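보낸 사람: Lindalva Brito
받는 사람: 원격조작 메일링 리스트
제목: Re: 양손 시연 수집할 때 물건 배치와 조작자 습관
날짜: 2026년 1월 10일

안녕하세요, Lindalva입니다. 답이 늦어 죄송합니다. 질문이 여러 개라 인용문을 앞에 두고 차례로 적겠습니다.

Christos Kokkinos 님이 쓰신 글:
> 저희는 Gamitz 상체에 다섯 손가락 손을 양쪽에 달고 원격조작으로 시연을 모으고 있습니다.
> 과제는 탁자 위의 인형과 과일을 접시에 옮기는 것입니다. 지금까지 1160개를 모았고
> 그중 쓸 만한 것만 골라 학습시켰습니다. 그런데 정책이 물건 앞까지는 잘 가는데
> 거기서 손가락을 오므리지 못하고 맴돕니다. 오므리더라도 부드러운 물건은 밀어내고
> 맙니다.
>
> 궁금한 점은 이렇습니다.
> 1) 시연 수를 3000개까지 늘리면 해결될 문제인지, 아니면 모으는 방식을 바꿔야 하는지.
> 2) 쓰지 않는 쪽 손은 어디에 두게 하시는지. 저희 조작자들은 제각각입니다.
> 3) 과제와 상관없는 물건을 탁자에 같이 올려두는 게 도움이 되는지.
> 4) 실패한 시연은 모두 버리시는지.
>
> 조작 장갑은 Direnon 것을 쓰고 머리 쪽 카메라 하나만 녹화합니다. 손목 카메라는 없습니다.
> 경험 있으신 분의 의견을 듣고 싶습니다.

저희 Buteck 쪽도 작년 11월까지 거의 같은 상태였습니다. 장갑은 다른 것을 쓰지만 머리 카메라 하나로 시작한 것도 같고, 물건 앞에서 맴도는 증상도 같았습니다. 그래서 먼저 제가 겪은 원인부터 적습니다.

맴도는 현상은 조작자가 망설인 시간이 그대로 데이터에 들어가서 생겼습니다. 사람이 화면을 보면서 로봇 손을 움직이면 깊이를 잘 모르기 때문에 물건 바로 앞에서 멈춥니다. 손가락을 조금 벌렸다가 다시 내리고, 맞는지 확인하고, 그다음에 잡습니다. 저희가 시연을 프레임 단위로 세어 보니 전체 길이의 28퍼센트가 이 구간이었습니다. 정책 입장에서는 "물건 앞에 있으면 가만히 있어라"를 배운 셈입니다. 손가락 관절 변화가 거의 없는 구간을 잘라내고 다시 학습시켰더니 같은 데이터로도 맴도는 일이 많이 줄었습니다. 다 없어지지는 않았습니다. 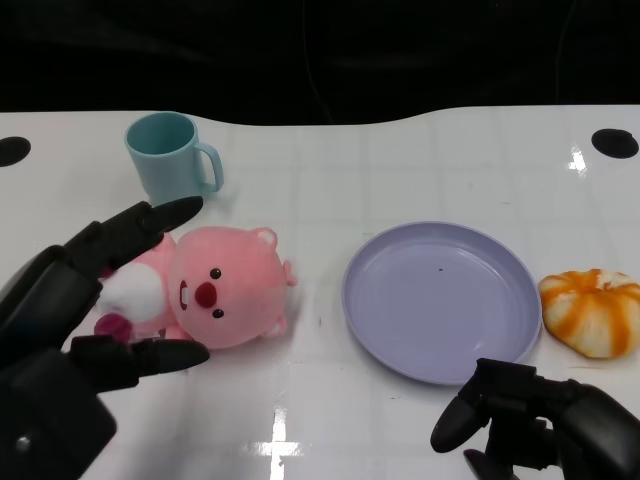
저희 과제에서 제일 오래 걸린 것은 접근 방향을 조작자끼리 맞추는 일이었습니다. 처음에는 각자 편한 대로 잡게 두었는데, 어떤 사람은 위에서 덮고 어떤 사람은 옆에서 들어갔습니다. 결과가 둘 다 괜찮으니 문제라고 생각하지 못했습니다. 지금은 누워 있는 분홍색 인형을 왼손으로 잡을 때 검지를 위쪽으로 비스듬히 뻗고 엄지를 인형 아래쪽으로 넣어, 두 손가락 사이에 몸통이 들어오게 벌린 다음 오므리도록 정해 두었습니다. 여기서 위쪽과 아래쪽은 머리 카메라 화면에서 본 방향입니다. 봉제 인형은 한쪽 손가락이 먼저 닿으면 그쪽으로 밀리니까, 벌린 폭을 넉넉하게 잡고 양쪽이 비슷한 때에 닿게 하라고 조작자에게 말합니다. 말로만 하면 잘 안 되고, 잘된 시연을 하나 골라 같이 보면서 설명하는 편이 빨랐습니다. 깐 귤은 또 다릅니다. 인형처럼 눌러 잡으면 터질 수 있어서 손가락을 닫는 속도에 상한을 걸어 두었습니다.

이제 질문에 답하겠습니다.

1) 숫자만 늘리는 것은 권하지 않습니다. 저희도 처음에는 계속 모으면 된다고 생각했는데, 같은 버릇이 든 시연이 더 쌓였을 뿐이었습니다. 먼저 가지고 계신 데이터에서 정지 구간을 잘라내고, 접근 방향별로 나누어서 한 가지만 학습시켜 보십시오. 시간이 얼마 들지 않습니다. 그 결과가 지금보다 나으면 방식의 문제이고, 차이가 없으면 그때 더 모으셔도 됩니다. 새로 모으실 때는 조작자마다 하루 시연 시간에 제한을 두시기 바랍니다. 저희 조작자들은 오래 하면 손목 각도가 눈에 띄게 틀어졌고, 본인은 잘 몰랐습니다.

2) 쉬는 손은 화면 안에 두되 접시 쪽 아래에서 손가락을 가볍게 구부린 자세로 통일했습니다. 한때 쉬는 손을 화면 밖으로 빼게 한 적이 있는데, 실제 실행 때 조금이라도 화면에 들어오면 정책이 불안정해졌습니다. 자세 자체보다 매번 같은 것이 중요하다고 봅니다. 다만 너무 똑같으면 그것도 문제라서, 시작 위치는 조금씩 흩어지게 초기화 스크립트에서 무작위로 줍니다. 조작자에게 "알아서 조금씩 바꿔 주세요"라고 부탁하는 방법은 써 보았는데 며칠 지나면 다들 같은 자리로 돌아왔습니다.

3) 네, 저희는 올려 둡니다. 하늘색 계열 머그컵이 탁자에 있지만 인형과 귤을 접시로 옮기는 과제에서는 건드리지 않습니다. 처음에는 탁자에 옮길 물건만 두었는데, 나중에 다른 물건이 하나만 끼어도 손이 그쪽으로 갔습니다. 컵은 자리를 자주 바꿉니다. 잡을 물건 바로 옆에 둘 때도 있고 멀리 둘 때도 있습니다. 가까이 두면 뻗은 손가락 끝이 컵 쪽으로 향하게 되어 조작자가 싫어하는데, 그런 시연이 있어야 나중에 컵을 덜 건드립니다. 손잡이 방향도 가끔 돌려 주십시오.

접시는 테두리가 올라온 것을 쓰시기를 권합니다. 귤처럼 구르는 물건은 납작한 판에서 그냥 나가 버립니다. 반대로 테두리가 너무 높으면 손등이 걸려서 놓는 동작이 이상해집니다.

4) 다 버리지 않습니다. 잡으려다 놓쳤는데 조작자가 곧바로 다시 잡은 시연은 남깁니다. 정책이 놓친 다음에 어떻게 해야 하는지 배울 데가 거기밖에 없었습니다. 놓친 순간부터 앞쪽은 잘라내고 다시 접근하는 부분만 쓰기도 합니다. 물건이 탁자 밖으로 떨어졌거나 추적이 튄 시연은 버립니다. 장갑 보정이 어긋난 날의 데이터도 아깝지만 통째로 버렸습니다. 보정은 15분마다 주먹을 쥐었다 펴는 동작으로 확인합니다.

묻지 않으신 것 하나만 덧붙입니다. 조명 반사를 한번 보십시오. 저희 탁자는 상판이 흰색이고 광택이 있어서 천장 조명이 줄 모양으로 비칩니다. 그 줄의 위치를 정책이 기준점처럼 쓰는 것 같다는 의심이 들어서, 조명 일부를 껐다 켰다 하며 모은 묶음을 섞었습니다. 효과가 있었는지는 따로 비교하지 못해서 단정하지 않겠습니다. 같은 조건에서 해 보신 분이 있으면 수치를 알려 주시면 좋겠습니다.

손목 카메라는 저희도 아직 없습니다. Karamanlidis 쪽 브래킷이 맞을 것 같아 알아보는 중인데, 엄지 움직임을 가리지 않고 달 자리가 마땅치 않습니다. 달게 되면 이 스레드에 이어서 쓰겠습니다.

정지 구간을 잘라내는 스크립트는 정리가 덜 됐지만 필요하시면 개인 메일로 보내 드리겠습니다. 관절 이름이 저희 손 기준으로 박혀 있으니 Gamitz에 쓰시려면 설정 파일의 앞부분을 고치셔야 합니다. 임계값도 그대로 쓰지 마시고, 시연 몇 개를 재생해 보면서 맞추십시오. 저희 값은 귤을 천천히 쥐는 구간까지 잘라낸 적이 있습니다.

Lindalva Brito
Buteck 조작팀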